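Module 8: Household Textiles and Laundry Care
Handout 11: Surfaces, drying and storage
Revised 3/19/19

Reading for this week: the Wikström booklet, pages 8 to 11. Bring your fibre chart from January.

1. Choosing a surface to work on

Sorting, folding and measuring go better on a flat surface with good light. A dark or patterned top hides lint and loose threads of the same colour, so check it by hand before laying out pale cloth. Plain tops show dirt sooner but are easier to inspect. Wipe the surface down before and after use. 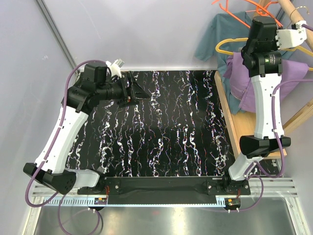

2. Drying

Cotton and linen can stand a warm line or a tumble dryer. Wool should be dried flat, away from direct heat. Viscose is weak when wet and should not be wrung.

In the Colturo exercise you weigh a cotton towel dry and again after spinning. The sample towel weighs 372 g dry and 704 g after spinning. The difference, 332 g, is the water still held in the cloth. Write your own figures beside these and work out the water as a percentage of the dry weight.

Note that a longer spin cuts drying time but sets creases in shirts and bed linen.

3. Hanging and folding

Woven garments mostly hang well. Knitted ones stretch under their own weight and should be folded. The ends of a hanger matter more than its middle: a narrow end pushes a bump into the shoulder seam, and a rounded one spreads the load.

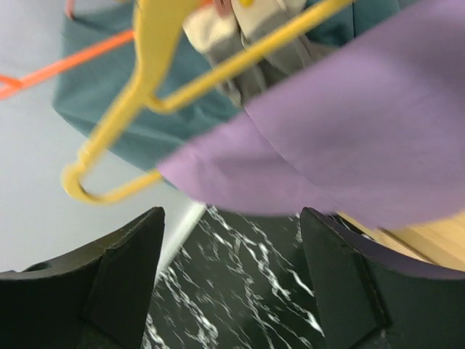 Fig. 2. Yellow plastic hanger with a rounded end; purple cloth beside it.

Do not hang damp clothes on bare metal, as rust marks are hard to remove. Leave a gap between garments so that air can pass.

4. Written work

a) Complete the Cemmont care label sheet, both sides.
b) Name two fibres that should be dried flat and say why.
c) Read the Bolo case study and list the mistakes made in storing the wool blankets.

Hand in at the start of the next session.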